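Vilhjálmur Norðdahl has heard the pitch for the Pamstead bottle deposit plan three times, and he still doesn't buy it.

“They keep saying 2,000 households will sign up,” he said on Friday. “I ask who told them that. Then we move on to parking.”

He ran the counter at Hedegaard Hardware until November and reads every page the town puts out. We talked over coffee at his place.

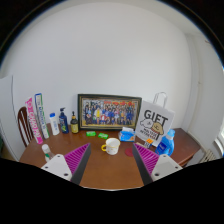 Who pays?

The plan would add 5 cents to each bottle, paid back at one drop-off site in Lesden. Norðdahl thinks most people won't make the drive.

“It's a tax with a bus ride attached,” he said.

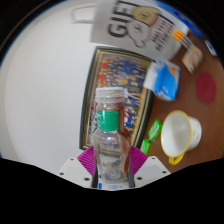 A clear bottle with a white cap and a green label.

Hafþór Brynjólfsdóttir, who helped write the plan, says a trial brought in 53 families and that most came back. Norðdahl wanted to know how many is “most.” She didn't have the figure when I called.

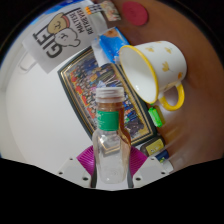 She also says the site can handle 400 bags a week. I asked what happens in a week with more. “We'd look at that,” she said.

Norðdahl laughed when I read him that one. He would rather see curbside pickup fixed first.

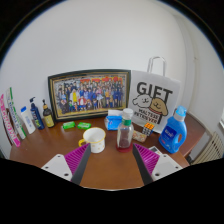 Coso Neighborhood News Desk

The town has not set a date for a vote. Norðdahl plans to go anyway, and to ask about the 53 families again.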